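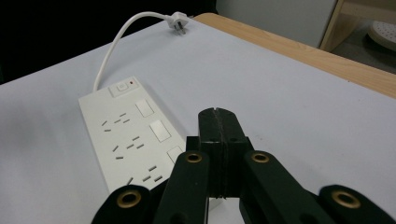

Podley, which rents furnished study rooms to students and trainees, will supply a switched power strip with every desk in its four buildings, starting in March 2019. The strips replace the mixed extension cords that tenants have been bringing from home or buying on arrival. Each one is white, with a square master switch at one end, a small red indicator light next to it, and three outlets with a separate rocker switch for each. It has its own cable and plug and is not fixed to the desk, so tenants can put it on the tabletop or on the shelf behind.

3 min read

A total of 399 rooms will get a strip. Work begins at the Apaza building, where the desks are oldest, and moves next to Gorkus. The two smaller buildings follow. Podley expects to finish all four in 12 weeks. The strips come from Korstead, which also supplies the company's desk lamps.

The change follows a room check carried out in February. Staff looked at how tenants were using the wall outlets and found the same thing in room after room at Apaza: one outlet near the desk, one behind the bed, and a chain of adapters running between them. In 13 rooms, one extension cord had been plugged into another. Tenants in those rooms were given a single replacement the same week.

"People were doing what they had to do with one outlet and a laptop, a lamp and a phone," said Gladys Urrego, head of residences at Podley. "We wrote the rule against chained cords into the lease years ago and never gave anybody a good way to follow it. A desk needs outlets. We should have put them there sooner."

Urrego said the separate switches were the main reason for choosing this model over a plain strip. A tenant can turn off the lamp and leave the laptop charging without pulling out a plug. The master switch turns off everything on the strip at once, and tenants are asked to use it when they leave for a weekend or a break. 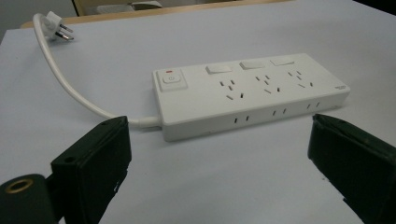
Many Podley tenants come from abroad and bring their own chargers, and plug shapes came up often in the February check. The outlets on top take both two-pin and three-pin angled plugs. There are also three pairs of straight slots along the front side of the strip, in line with the outlets above. Podley tried the strips in a handful of rooms at Gorkus before placing the full order, and the tenants there asked mainly for two things: that the strip stay movable, and that someone tell them which way round it was meant to sit. Staff will set it with the switches toward the back of the desk. Tenants are free to turn it.

Adapters that change voltage are not included. Tenants who own equipment made for a different voltage should speak to the building office before plugging it in.

The following rules apply to all rooms once the strip has been delivered:

- The strip plugs straight into the wall outlet nearest the desk. It may not be plugged into another strip or cord.
- Heaters, irons, kettles and hot plates may not be used on the strip. Kettles belong in the shared kitchens.
- The strip stays on a hard surface. It should not be placed on the bed, under a rug or behind the curtain.
- A strip with a cracked housing, a loose switch or a damaged cable should be unplugged and taken to the building office, where it will be exchanged at no charge.

The strip belongs to the room and is listed on the move-in sheet along with the chair, lamp and wastebasket. It will be checked at move-out in the same way. There is no added deposit and no change in rent during current leases.

Tenants do not need to be home for the delivery. Staff will leave the strip on the desk with its plug out and a printed card beside it, and will not move anything already connected. Each floor will get two days' notice by a sheet posted at the stairs. Anyone who does not want staff to enter can pick up a strip at the office instead and sign for it there.

Old extension cords can be handed in at either Apaza or Gorkus for the length of the program. Podley will send them for recycling. Tenants who wish to keep their own cord may do so, provided it is stored and not in use.

"It is a small item and it won't change how the rooms look," Urrego said. "What I want is to walk down a hallway at Apaza and not see a cord coming out under a door."

The company also plans to add a second wall outlet beside the desk in rooms that now have only one on that side. That work requires an electrician and will be done between leases, as rooms come empty. No dates have been set for it.

About Podley

Podley rents single study rooms with shared kitchens and laundry. Rooms come with a bed, desk, chair, lamp and shelving. Questions about the power strip program can be directed to the office in each building during posted hours. Press requests should be addressed to Gladys Urrego, head of residences.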